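Bowl stacking: wrist cams keep overruling the head cam

maltstead_k
Running the Jaria planner on the two-hand setup, 125 episodes of bowl stacking so far, and the policy does fine until a hand gets close. Then the wrist stream takes over and the grasp target drifts. Am I weighting the views wrong?

dakgate59
Drop the wrist views. Seriously! I trained head-only and it got way less jumpy.

Kofi Ofori
Nope, disagree. Head-only goes blind once the fingers cover the rim — check your timestamps first. Mine were 18 ms off and it looked just like this.

maltstead_k
Okay, some frames from both kinds of view:

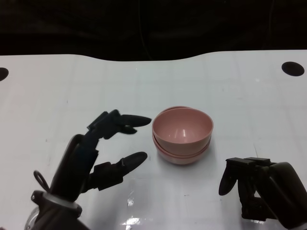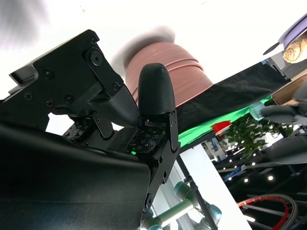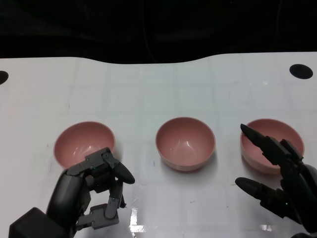
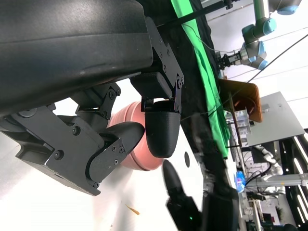 I'll check the sync tonight, then try masking the background in the wrist streams before I touch the weights. Kofi, was your offset constant or did it wander?

Kofi Ofori
Constant. One line in the config.

dakgate59
Still say drop them lol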